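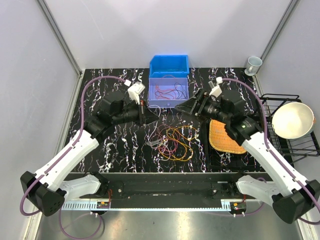 Call for participants: two-arm cable sorting, second round

Research Studies | Paid | Email this | Print

Our first paper said the Faller method sorts tangled cables into bins 80 percent of the time. I helped write it and I don't quite believe it. The same 6 people ran every trial, and they all knew what the arms were bad at.

So we want 13 new operators with no robot experience. You will lay out the cables however you like, drive both arms by hand, then score the method on piles you made yourself - be mean about it. Sessions at the Lolari lab run roughly two hours, with pay of $26 an hour.

If the number drops, we publish the drop. Write to Somtochukwu Effiong, Lolari, before the end of July.

3 shares | 0 comments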